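Unit 7: Looking After the Kitchen Cell
Horrocks Building, Lab 3
Handout revised 2020-02-05

Last time we got the Jesteck arm moving. Now comes my favorite part of the course, keeping it moving well! A kitchen cell is a wonderful thing to learn on (crumbs, shiny metal, steam, stuff that never sits in quite the same spot twice), and most of the trouble you meet in it can be fixed with a rag and a hex key.

Before you touch anything
Press the stop button, switch off at the Himik controller, and hang your tag on the switch. Support the forearm with your free hand as the power goes, as the elbow brake on our unit lets it sag a little.

Gripper pads
Wipe both pads with a damp cloth and let them dry. Flour and grease make a film you can hardly see, and it's amazing how much grip comes back once it's gone. Swap the pads when the grooves wear smooth. We got 22 shifts out of the last pair, almost double the pair before. Snug the screws a bit at a time, switching sides as you go.

Wrist cable
Move the wrist slowly by hand through its full travel and watch the cable loop. It should open and close without rubbing. If the sleeve looks shiny in one place, move the clip back one hole and try again.

Camera check
Clean the lens with the lens cloth (please, never the pad cloth). Power up, bring the arm to its viewing pose and run the Funex check. It looks at 9 marks on the test card and gives you an error for each. One bad mark usually means a curled card. If they all lean the same way, the mount has slipped, so loosen it, square it up and run the check again.

First run on the counter
Start with one flat item and plenty of clear counter, at low speed, hand near the stop. A cutting board is great practice: big, flat, and fussy about the angle you come in from. Watch the approach from the side as well as on the screen, and write your pad and camera results in the cell log before you sign out.
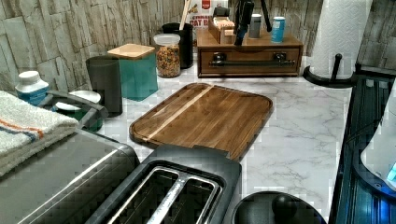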